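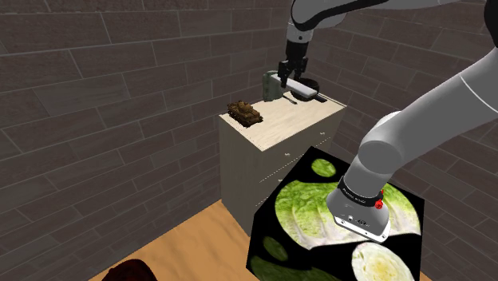 Astus, corner room: the arm over the pale cabinet, standing on the cabbage block.

Search this project Go Clear

Astus: a tabletop practice set from the Todlow robotics club

Welcome, and thank you for stopping by! Astus is a small collection of simulated robot arm episodes put together by the students of the Todlow after-school robotics club. Everything in it was made in simulation, mostly on the library computers, by people who also had homework to do. We're very fond of it. Please read at least the section on known problems before you train anything on it (we know you want to skip ahead, we always do too).

What you get

There are 148 episodes in the set. Each one is a single attempt at moving something on top of a cabinet, driven by a student with a game controller. An episode folder has the camera views, the joint positions, whether the gripper was told to open or close, and a short text file with the instruction the student was given before starting. The instructions are in plain English, in whatever wording the student liked, so you'll find "scoot the tank to the corner" sitting right beside "please relocate the vehicle." We talked about cleaning those up and decided we liked them the way they were.

The room and the objects

Our rooms come out of a little scene builder called Kimari, which last year's group wrote and this year's group has been patching ever since. You give it a room, a piece of furniture and a handful of objects, and it puts them together with surfaces picked from a folder of pictures. That's how the arm came to be standing on a big black block printed with cabbages. The brick walls and the wood floor come out of that same folder. Celeste Yáñez added the vegetable pictures one afternoon, and after that we couldn't bring ourselves to take them out!

The toy tank is the favorite object by a long way. It's small and brown with a turret that gives the fingers something to close on, and if you're new to the controller we'd start you there. Thin things lying flat, like the dark rod on the cabinet top, are a lot harder, and you should expect to see plenty of failed grabs when an instruction asks for one. We kept the failures in. They're marked with the word "miss" in the notes file, and there are 55 of them. 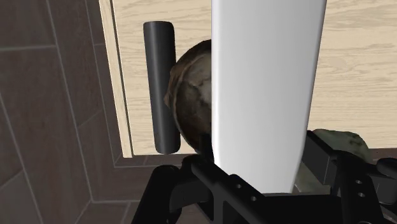 TODLOW, 2/14/24

Celeste here, taking over the keyboard for the part about camera views, because I'm the one who complained about them the most. When you work this close to the gripper, the finger and the black brackets take up an awful lot of the picture. You can make out the dark gray cylinder well enough, but half of the brown round thing (we call it the coconut, and the instruction files do too) is behind the white finger, and the greenish object only shows up in pieces. My first thought was to move the camera and record everything over again. Then we had a long talk about it over pretzels and came around to the idea that learning to cope with a blocked view is a fair thing to ask of a model, and of a ninth grader for that matter. So the close views stayed. If your method needs the whole object in sight at all times, please use the room view and leave the close one alone.

How we recorded it

Students worked in pairs, one driving and one reading the instruction out loud and writing the notes. After every episode they traded seats. The driving is done through Strazds, our controller program, and it's a bit jumpy if you press the stick all the way over, so you'll find sudden lurches in the joint data that have nothing to do with the task. Newer drivers lurch more. We didn't smooth any of it.

An episode stops when the driver presses the back button, or by itself at 3,000 steps. If you see one that runs the full length, it usually means the driver forgot the button and was busy talking. Trimming the tail off those is a good idea, and there's a script in the tools folder that does it.

Known problems

The cabinet drawers don't open. They have knobs, and everyone tries, but they're part of the cabinet model and fixed in place. Please don't write in to tell us (you're welcome to write in about anything else).

In 4 episodes the text file is missing its last line. We think the computer was shut down too early. The motion data in them is fine.

Object names are not consistent between pairs. One pair's "pan" is another pair's "bowl," and we never did settle it. The file names.txt lists all the spellings we could find, but there are surely some we missed.

Light and shadow settings were changed partway through the fall, and the older episodes look a little flatter.

Using it

Unzip the folder, open start_here.txt, and run the viewer on any episode before doing anything bigger. You can use Astus for classes, clubs and your own learning at no cost. If you put it in a report or a science fair board, we'd love it if you named the Todlow club, and we'd love it even more if you sent us a copy to hang up.

We'd like to have a second batch out in July, with drawers that open if Kimari will cooperate. If you're a student in town and want to drive, come by the library after school. No experience needed, and the pretzels are still being supplied.

Related items

Kimari scene builder: read me first
Strazds controller setup and button chart
Names and spellings list for Astus
Notes for new drivers
Todlow robotics club: how to join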